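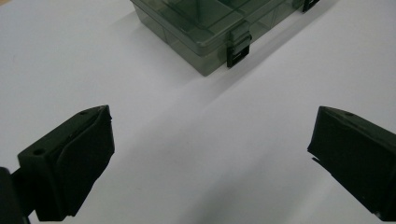
Sprechernotizen: Beschaffung von Handgreifern und Verbrauchsmaterial — Planung für das kommende Haushaltsjahr

Kategorie: Vorträge / Automatisierung / Investitionsplanung

Begrüßung, kurz halten. Dank an Frau Nasrin Sharifi für die Einladung nach Rakberg. Hinweis, dass Fragen zu den Vertragsbedingungen am Ende gesammelt werden.

Folie 1: Ausgangslage
Das Haus Edbridge hat im November beschlossen, die Erfassung von Greifbewegungen in den regulären Gerätehaushalt zu überführen. Bislang wurden die Handgreifer aus Projektmitteln bezahlt. Diese Mittel laufen aus. Für die Abteilungen bedeutet dies, dass Ersatzteile künftig beantragt werden müssen wie jedes andere Betriebsmittel auch.

Folie 2: Bedarf
Beantragt werden 10 Handgreifer für den laufenden Betrieb. Hinzu kommen 25 Sätze Fingerpolster. Die Polster sind gesondert auszuweisen, weil sie als Verbrauchsmaterial gelten und einer anderen Kostenstelle zugeordnet sind. Bitte an dieser Stelle langsam sprechen — die Trennung der Kostenstellen hat im Vorjahr zu Rückfragen geführt.

Folie 3: Arbeitsplätze und Übungsobjekte
Jeder Arbeitsplatz benötigt eine helle, glatte Tischfläche und einen Bestand an Alltagsgegenständen. Sortierkästen mit Fächern und Schnappverschlüssen haben sich im Bestand gehalten. Durchscheinender Kunststoff und glänzende Deckel stellen an die Auswertung andere Anforderungen als matte Oberflächen; beide Arten sind daher in die Objektliste aufzunehmen. Für die Objekte ist eine Pauschale von 2000 Euro vorgesehen. Einzelnachweise verbleiben in der Abteilung.

Folie 4: Angebote
Es liegen Angebote von Dantas und Landwood vor. Dantas bietet den niedrigeren Stückpreis, liefert Finger und Polster jedoch nur als Einheit. Bei Landwood können die Polster einzeln nachbestellt werden. Herr Kourosh Ebrahimi hat beide Angebote über eine Nutzungsdauer von fünf Jahren gegenübergestellt; die Tabelle liegt den Unterlagen bei. Die Empfehlung lautet auf Landwood, vorbehaltlich der Zusage zur Ersatzteilversorgung.

Folie 5: Zeitplan
Erst die Bedarfsmeldung, dann die Freigabe, dann die Bestellung. Vorgezogene Bestellungen sind nicht zulässig. Lagerflächen sind vor der Lieferung zu benennen.

Überleitung zur Aussprache. Falls die Frage nach Leasing gestellt wird: geprüft, derzeit nicht vorgesehen. Unterlagen liegen am Ausgang aus.

Kommentare

M. K.: Gilt die Pauschale für Objekte je Arbeitsplatz oder für die gesamte Abteilung?

Nasrin Sharifi: Für die gesamte Abteilung. Die Folie wird entsprechend ergänzt.

labor_west: Wir haben die Polster bisher über das Büromaterial abgerechnet. Muss das rückwirkend umgebucht werden?

Petra: Danke für die Notizen, die Tabelle mit den Nutzungsdauern fehlt allerdings im Download.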